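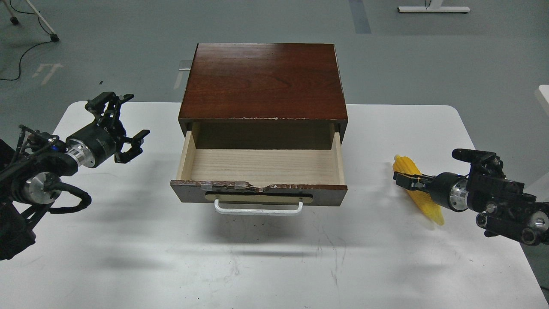
# Fleltar Drawer Kit: data card

Home | Kits | Data cards | Downloads | Support

2 min read

## Summary

Fleltar is a tabletop task kit for two-arm manipulation, sold by Ritdale with a set of recorded runs. The task uses a single-drawer cabinet and one test object. This card covers the corn subset, released Sunday, January 23, 2022.

## Contents

- 2104 runs, both arms recorded
- 52 held-out runs for evaluation
- Joint positions, gripper state, head camera video
- Task label per run: `open`, `place`, `remove`, `close`
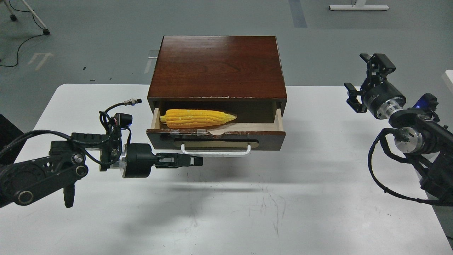 A `place` run is marked complete when the object is inside the drawer and the gripper has released it. The drawer does not have to be shut; closing is labeled separately. Object orientation is free.

## Setup

Use a white tabletop and put the cabinet between the arms, with the handle toward the head camera. Both grippers start open.
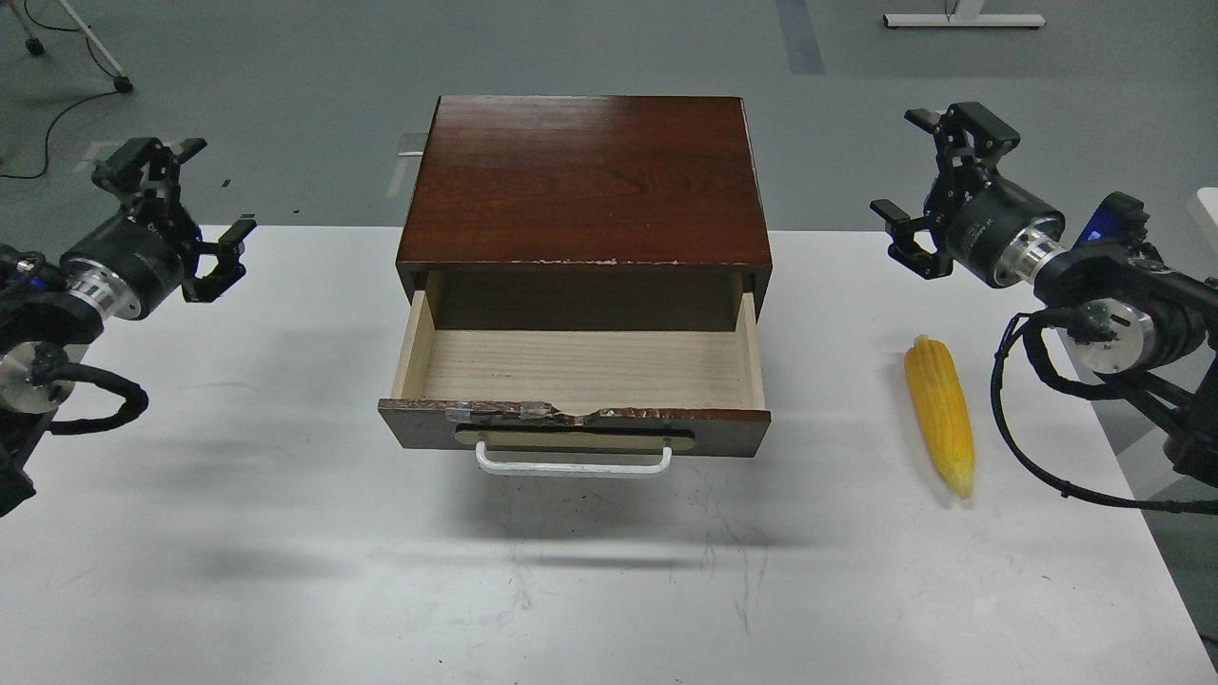 Start poses for the object vary between runs and are stored in `start_pose`. Left and right arm streams share one clock. Runs with a dropped stream were removed before release.

## Known limits

Cabinet wear is not controlled. The drawer front has a damaged upper edge with tape on it, and the top is chipped along the front. Policies trained on this subset alone may key on these marks. Drawer opening distance is not fixed.
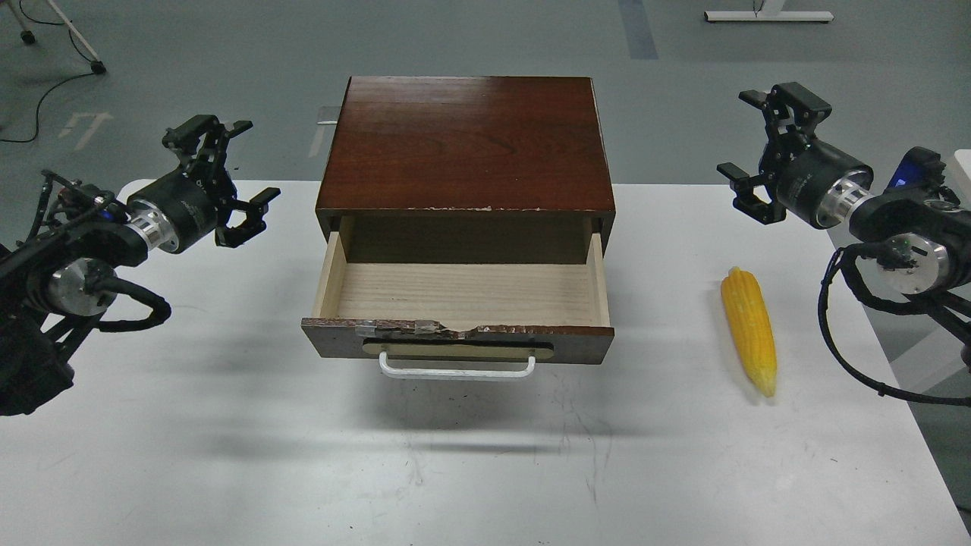

Full runs take about 130 MB each with video. A low-resolution version is planned for March. The loader needs version 2 of the Skedalura reader; older versions skip the gripper channel without a warning.

## License

Research use only. Commercial terms are on the kit order form.

Related

- Fleltar Drawer Kit: parts list
- Jireš gripper pads: fitting notes
- Skedalura reader: changelog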